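Wrist cables on right arm drag across table and trigger false contact stops

Posted in Arms and Manipulators
Tags: cable management, collision threshold, two-arm, Deseck

arm_and_a_half

I have a two-arm build in a shared workshop in Bragança. The controller runs Deseck for motion and contact detection. Both arms are silver-housed serial arms mounted on the torso, and they work at a yellow two-level table that comes up to just below shoulder height. The cables to the wrists run outside the housings. I know internal routing is better, but these joints have no through bore.

The left arm behaves. The right arm stops with a contact fault when the wrist moves low over the table top and then rotates. It does not fault when I run the same joint trajectory with the base turned away from the table. It also does not fault when the hand stays at the front edge and never goes over the surface.
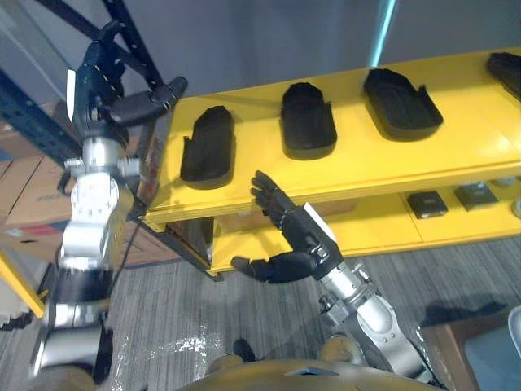 Right hand at the front edge of the top shelf, left gripper near the corner. No faults in this area.

The fault is always reported on the last wrist joint or the one before it. Logged torque residual climbs slowly during the move, then passes the threshold near the end of the rotation. A real collision on this arm gives a step, so the shape is wrong for a collision. Wrist rotation at the stop is usually 27 degrees past the neutral position, give or take a little depending on how far out the elbow is.

The worst case is a reach in between two containers on the table top. There is little clearance on either side of the wrist, and the cable bundle loops off the outside of the arm and hangs down onto the surface. The table is glossy and I had assumed the cable would slide.
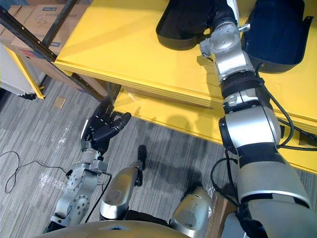
What I have tried

- Re-ran payload identification with the end effector on. No change.
- Raised the contact threshold by 40 percent. Faults stop, but so does most of the protection. I pushed on the forearm by hand and it kept going longer than I liked.
- Slowed the wrist rotation to half speed. The fault comes later in time but at the same angle.
- Taped the bundle tight to the forearm. That got rid of the loop, and then the connector at the wrist started pulling at full rotation, so I took the tape off.

I would like to keep the containers where they are. Moving them apart means redoing the approach poses for the left arm, and those took two evenings. With the wrist down at table height the slack has to go somewhere, and the only free direction is outward to the right, over the surface and past the elbow. 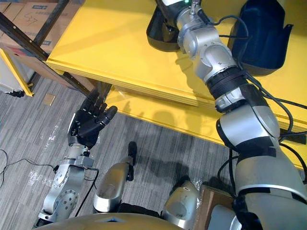
Swapping one of the containers for a fabric bin made no difference to the residual, so I do not think the wrist is touching the sides. The threshold is back at the default now. Is there a way to model cable drag in Deseck, or is this purely a mechanical fix?

Demetrius Holloway

Mechanical fix. You could put a friction term on the wrist joint, but it would have to depend on the pose of the whole arm and on what the cable is lying on. The first time somebody moves a bin, the model is wrong.

The same angle at half speed is the useful clue. Viscous friction would have dropped with speed. What you have is closer to a spring: the loop catches, then the cable bends and loads the wrist as it rotates.

I would do it in this order:

1. Power down and move the wrist by hand through its full range, with the elbow at the reach you use most. Mark the cable with tape at the wrist and at the elbow in both extreme positions. The difference is the slack you need.
2. Add 10 mm to that figure. No more, or the loop is back.
3. Put a fixed clamp on the forearm, well behind the last joint. Put the second clamp on the far side of the elbow. Only the section between the wrist connector and the first clamp should take the wrist rotation.
4. Hold the middle of the elbow loop with something elastic that pulls it back toward the upper arm. I use Cerkitz retractor clips, but a piece of elastic cord works - it just wears out sooner.
5. Redo payload identification afterward. The clamps have mass and so does the cable they now carry.

Your tape failed at step 3. Taping the whole length leaves no free section at all, so the connector took the strain.

Check the connector latch before you run it again. If it was pulled at full rotation even a few times it may be half seated, and you will be chasing encoder errors next.

gantrymoss

had the same on mine, just raise the threshold and drive slower. never hit anything important

Comment from Demetrius Holloway: The threshold is there for people as well as bins. In a shared shop I would leave it at the default.

arm_and_a_half

Answering my own thread with results. I followed the order in Demetrius's post, with one change: I used a Piner saddle clamp on the forearm, the hinged kind, so I can open it without undoing the connector. The measured slack between extremes at the wrist was 71 mm, which was more than I expected.

I also went through the wrist camera views to look for anywhere else a cable could catch. Toothed parts are the ones I worry about, and there is one that the camera gets quite close to.

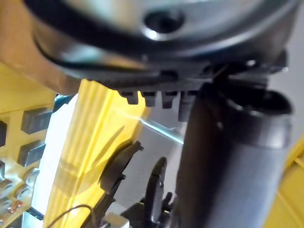

Wrist camera, looking up at the underside of the metal disc. Teeth along the lower rim, dark cylinder to the right.

I have added a keep-out volume around that rim in Deseck, so the wrist has to approach from the side away from the teeth. It costs a little time per move.

Results since Tuesday: no contact faults at the default threshold, and the residual stays flat through the rotation. The latch was fine. The elastic cord at the elbow is temporary, and I will replace it with a proper retractor when the order comes in.

One thing still open: the residual on the elbow joint is slightly higher than it was, with or without the containers. I suspect the cord is too stiff. If anyone has a figure for how much pull is enough to hold a bundle like this, please post it.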